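Follow: what the first results say about small parts

Readers of the July issue may remember that our group at Clarkley had started a study under the name Follow. We promised to report when there was something to report. The first results are now ready, and although they are modest, we think that they can be useful for other laboratories which teach robots from human demonstrations.

The question of Follow is simple to say. When a person shows a task with hand-held grippers, how much should the robot copy of the path, and how much only of the contact? By path we mean the whole movement of the hand through the air. By contact we mean the short time in which the finger pads are near the object or touching it. In most of our earlier work both were given the same weight in the training. This is easy to program, but a demonstration contains much more path than contact. The robot then learns very well how to travel and less well how to pick something up.

With large objects the difference is not serious. A cup forgives an error of some millimetres. With small parts it is another matter, and therefore we chose for Follow the sorting of small round parts beside a storage box with compartments. The person works with two grippers, one in each hand, and each gripper carries a white plate from which its position is tracked.

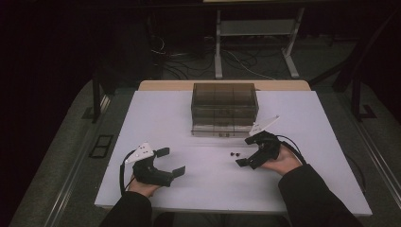
Page last changed: August 30, 2023

The method has two steps. In the first step we divide every demonstration into path and contact. We do this from the opening of the fingers and from the speed of the tracked plates, without any marking by hand. When a gripper becomes slow and its opening begins to change, we let a contact section start. It ends when the gripper is again moving with a steady opening. The rule is rough, and it makes mistakes when the person hesitates above the board, but it was good enough for the present purpose.

In the second step we train one model on everything, but the contact sections receive a higher weight. We tried several weights. The value 8 gave the best result on our task, and we used it for all that is reported below. With much higher values the robot became nervous in its travelling movements and sometimes came to the part from a bad side, from which no grasp was possible.

For training we used 70 demonstrations, all recorded with the same pair of grippers. For the test, each model made 30 attempts at picking up one part and placing it in a given compartment. The position of the part was changed between attempts, following a list which was the same for both models. The model with equal weights succeeded in 14 attempts. The model with higher contact weight succeeded in 23. We counted an attempt as success only if the part was in the correct compartment at the end and no other part had been moved.

We also looked at the failures. With equal weights, most of them happened at the moment of grasping: the fingers closed a little too early, and the part rolled away. With the new weights this became rare, and the failures moved to the placing. The part was grasped correctly but released over the wall between two compartments. We suppose that the view from the head is responsible, as the gripper itself often covers the compartment during the last centimetres. A second camera at the wrist may help, but we have not tested it.

Some limits should be named. Only one kind of part was used in the test. All demonstrations come from 2 persons with long practice, and we do not know what happens with beginners, who make slower and less regular movements. Our rule for finding contact depends on speed, so a beginner could easily produce false contact sections. The colleagues at Rurier have offered to record a set of demonstrations with new users, and we have accepted with thanks.

We were also asked if the two hands should be treated separately. At present a contact section of one hand raises the weight for both. This is surely not ideal. While one gripper picks, the other often only waits, and the model then spends its effort on learning how to wait. A version with a separate weight for each hand is written and will be compared on the same list of positions.

Some practical remarks for those who wish to repeat the work. Please check the fixing of the tracking plates before each recording. We lost a morning of demonstrations to a plate which had become loose by a very small angle, and the error could be seen only later in the data. A matte, light surface under the parts is also helpful. On our older glossy board the reflections disturbed the model when the parts were close to each other. Cables should leave the grippers with enough free length, otherwise the person begins to make unnatural movements with the wrist, and the robot will learn them too.

The program for dividing the demonstrations is part of the Wojcik toolkit from the present version on. The default weight there is still 1, so that older experiments give the same result as before. Whoever wants the behaviour described above must set it by hand in the training file. The list of test positions is in the same folder.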